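Section 3. Starting a shift at the flower bench

Lincombe Cut Flower Room - Bench Guide for Staff
Revised Apr 26, 2025 by Amber Marsden

Welcome back, or welcome for the first time if you came to us after the two-arm bench went in this March. I know some of you have been making up bouquets by hand for longer than I've worked here, and a table with arms on it can feel like somebody else's kitchen at first. Take it slowly. Your hands and your eye are still what the customer is paying for, and the bench is there to take over some of the reaching and passing that used to leave us all with sore shoulders by the middle of the afternoon.

Before you start

1. Read the handover sheet from the last shift. If the bench was left on hold, the sheet should say who put it on hold and why. If it doesn't, go and find them before you touch anything.

2. Wipe down the white table, both halves, and run the cloth along the seam. Petals and sap love to collect there.

3. Tie back long hair and take off loose bracelets and scarves. Aprons go on with the strings tied behind you, please, however you like to wear yours at home.

4. Sign in on the Ekholm panel with your own number. Borrowing a friend's number means the break reminders go to the wrong person, and we fought hard for those reminders!

Setting out the stems

5. Lay roses singly, with space between one stem and the next. The arms pick up by the stem just under the bloom, so strip that part clean of leaves first.

6. Keep hydrangeas in a clear tray until they are wanted. They bruise if you so much as look at them sideways, and their big leaves can block the wrist camera's view completely.

7. Press Ready, step back behind the floor line, and let the first rose come up before you turn to anything else.
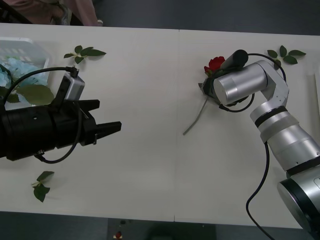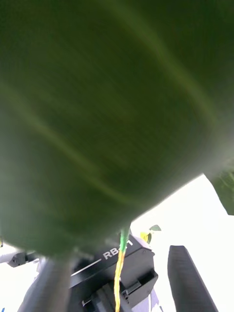
8. If the panel shows View Blocked, press Hold and wait for both arms to stop. Then move the foliage aside, step back, and press Resume. This will happen to you several times in your first week, and it isn't counted against you or anyone else.

9. Check each stem as you would have checked it before. A bent neck or a brown outer petal is your call, and you may reject anything you don't like the look of. Put rejects in the Honorato bin so the buyers can see them.

CAUTION: Never reach between the arms while they are moving, even to rescue a stem that is about to fall. We can buy another rose.

CAUTION: Keep cables clear of water buckets and wet sleeves. If a cable looks snagged or pulled tight, press Hold and call me on extension 138.

Note on jobs and hours: I've been asked this a great deal, so I'll put it in writing. Bench shifts are shared out on the same rota as hand-tying, with no more than 2 hours at a stretch, and everybody keeps their time on the design table. If you would like to learn the teaching controls as well, there is a short course at our Stesteseck site - put your name on the list by the coat hooks, and your hours there are paid like any others.

Error code 11 is covered in the next section, along with changing the finger pads.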